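Handout zur dritten Übung: Handgeführte Greifer im Praxistest
Modul Automatisierung in kleinen Werkstätten, Kursleitung Hongmei Cui

Liebe Kursteilnehmerinnen und Kursteilnehmer,

in der letzten Stunde sind wir vor lauter Fragen (über die ich mich sehr gefreut habe!) nicht bis zum Ende gekommen, deshalb bekommen Sie den Rest jetzt schriftlich, zusammen mit dem, was Sie für die Übung im Juni brauchen. Es geht weiterhin um das Greiferset Kaltlow, das uns der Anbieter Clellthorpe für dieses Semester zur Begutachtung überlassen hat. Wir sollen am Ende eine Einschätzung abgeben, ob sich die Anschaffung für einen Lehrbetrieb wie unseren lohnt, und die soll wirklich von Ihnen kommen.

1. Was zum Angebot gehört

Das Grundset kostet 1149 Euro und umfasst den Handgreifer mit Parallelgestänge, ein zweites Paar Fingerpolster, das Ladegerät und einen Zugang zur Auswertesoftware. Der Zugang gilt für 2000 aufgezeichnete Greifvorgänge, danach muss man nachkaufen. Das klingt zunächst nach sehr viel, aber wer schon einmal einen Nachmittag lang Schubladen geöffnet und geschlossen hat, der weiß, wie schnell so ein Kontingent dahinschmilzt. Yaqin Bai hat für ihre Projektarbeit allein 900 davon verbraucht. Ein Ersatzpaar Polster kostet 80 Euro, und das halte ich, ehrlich gesagt, für recht happig.

2. Mechanik und Fingerpolster

Sehen Sie sich zuerst das Gestänge in Ruhe an, bevor Sie irgendetwas greifen. Die flachen schwarzen Glieder sind symmetrisch angeordnet und tragen an ihren oberen Enden Messingösen. Führen Sie die Finger einige Male ganz langsam zusammen und wieder auseinander und achten Sie darauf, ob beide Seiten gleichmäßig laufen. Bei geschlossenem Greifer sollten die Polster aufrecht stehen und in einer schmalen Naht aneinanderliegen.

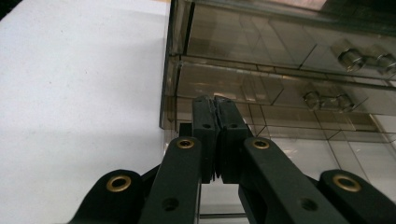 Abb. 1: Geschlossener Greifer vor dem Schubladenschränkchen aus getöntem Kunststoff.

Schauen Sie bei der Naht bitte besonders auf das obere Ende, dort sieht sie etwas ausgefranst aus. Ob das beim Zupacken eine Rolle spielt, darüber waren Lanying Jiang und Shuzhen Cai in ihren Protokollen herrlich verschiedener Meinung. Lanying findet, dass man kleine Knäufe dadurch schlechter mittig fasst, Shuzhen hat davon nichts gemerkt und vermutet eher eine unruhige Hand. Ich möchte das gerne offenlassen, bis wir Ihre eigenen Beobachtungen haben. Notieren Sie also auf dem Protokollbogen, mit welchem Teil des Polsters Sie jeweils gefasst haben: Spitze, Mitte oder unterer Rand.

3. Die Schubladenaufgabe

Als Übungsobjekt nehmen wir einen durchsichtigen, rauchgrau getönten Schubladenkasten, wie man ihn für Schmuck oder Kleinteile kaufen kann. Für einen Greifer ist so ein Ding eine ziemlich gemeine Angelegenheit: Das Material spiegelt, die Knäufe sind kurz, und beim Ziehen wandert der ganze Kasten gerne mit (das ist mir bei der Vorführung ja auch passiert, Sie haben freundlicherweise nur leise gelacht). Gehen Sie mit weit geöffneten Fingern heran und schließen Sie erst, wenn der Knauf zwischen den Polstern liegt.

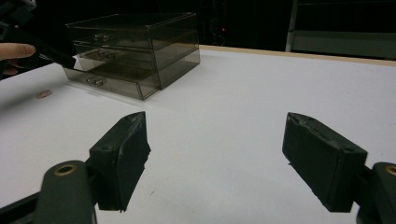 Wer zu zweit arbeitet, spricht sich bitte vorher ab, wer welche Schublade übernimmt, und bleibt auch dabei. Yichen Su hat vorgeschlagen, laut anzusagen, wann man zugreift und wann man wieder loslässt. Das kommt einem die ersten Male ein bisschen albern vor, hat sich in seiner Gruppe aber sehr bewährt, und die Aufzeichnungen lassen sich hinterher viel leichter auseinanderhalten. Ziehen Sie die Schublade gerade heraus, machen Sie eine kleine Pause und schieben Sie sie in einem Zug zurück. Misslungene Versuche werden nicht gelöscht! Sie zählen zwar zum Kontingent, aber gerade aus ihnen lernen wir etwas über das Gerät.

4. Vergleich und Abgabe

Zum Vergleich liegt im Kursordner das Datenblatt des Modells Brustdale. Es hat breitere Polster und eine Feststellschraube, dafür fehlt die Software im Preis. Überlegen Sie bitte, welche der beiden Lösungen Sie einem Betrieb mit wenig Platz und wechselndem Personal empfehlen würden, und schreiben Sie dazu eine knappe Seite. Gehen Sie auf Polsterverschleiß, Folgekosten und Handhabung ein, gern auch auf das Gewicht im Handgelenk nach längerem Arbeiten.

Die Protokollbögen kommen wie immer in das Fach neben Raum Liang, die Empfehlung bitte zusätzlich als Datei in den Kursordner. Wenn Ihnen beim Kalibrieren etwas unklar ist, kommen Sie einfach vor der Übung vorbei, ich bin ab 13 Uhr da und habe den Greifer dann schon geladen.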